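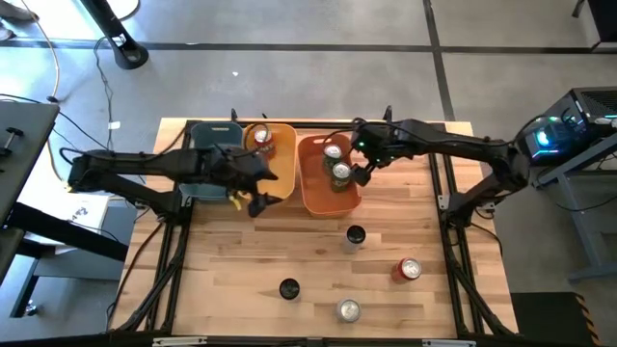
A Bin for Every Can

Canned drinks are easy to buy and annoying to store. A case comes home in a neat block of cardboard, the cardboard gets torn open, and within a day the cans have spread over the counter, the fridge door and the floor beside the trash. In a house where people drink different things, the spread is worse.

The cheapest fix I know is a row of small plastic bins in different colors. Each bin gets one kind of drink. The row goes along the back edge of a table or counter, and the space in front of it is left free for unpacking. Red soda cans go in the yellow bin. The greenish-gold ones go in the orange bin next to it. The bin on the left stays open for whatever is on sale that week.

I started doing this in July, after we moved the extra fridge out of the kitchen on Jancombe Street and lost most of our cold shelf space. The first set of bins cost me $4 apiece at Admasu, a housewares store near us that sells its stock by color. I have since tried the sets from Boromer and Lonix as well. The Boromer bins are a little stiffer. The Lonix ones have a lip that catches on the fridge shelf, and I ended up using them for batteries. 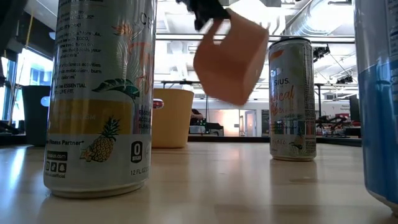
Text by the Home Storage Editor

Sorting goes faster if you stand all the cans up before you put any of them away. Spread them out with their fronts facing you. Plain colas and lemon-lime sodas can be told apart from across the room, but the energy drinks take a closer look. Celsius comes in a silver and white can, and what sets the flavor apart is the artwork and the band of color. On the pineapple one the band is yellow, with a green leaf over it and a pineapple lower down. A 12-ounce can with "0 SUGAR" on it may matter to one person in the house and be of no interest to the rest, so I give those a bin to themselves.

Measure before you buy bins. A standard soda can and a slim can take up different amounts of room, and a bin that holds two of one may hold three of the other. Take one of each to the store. I also check that a can goes in and comes out without scraping the side, which is the main complaint I have about the cheaper sets.

Weight is the other thing to think about. A full 12-ounce can is close to a pound. Two in a small bin is nothing, but a deep bin packed with cans is hard to pull off a high shelf with one hand. I keep mine at waist height. A cut-out handle helps, as long as the opening is big enough for your fingers and has no sharp seam on the inside.

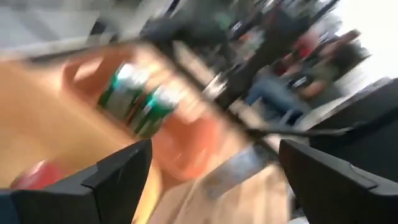
Two green and white cans in an orange-salmon basket with a cut-out handle.

Color coding only works if everyone knows the code. We wrote ours on a strip of masking tape and stuck it to the inside of the pantry door. It took around 4 weeks before people stopped asking. Guests still put things in the wrong bin, and I move them later.

Last, keep one empty bin for returns. Where we live the cans go back for a deposit, and they need to be uncrushed. Ours go out to the garage when we have 100 of them, which fills two large bags. Rinse them first if the garage gets warm.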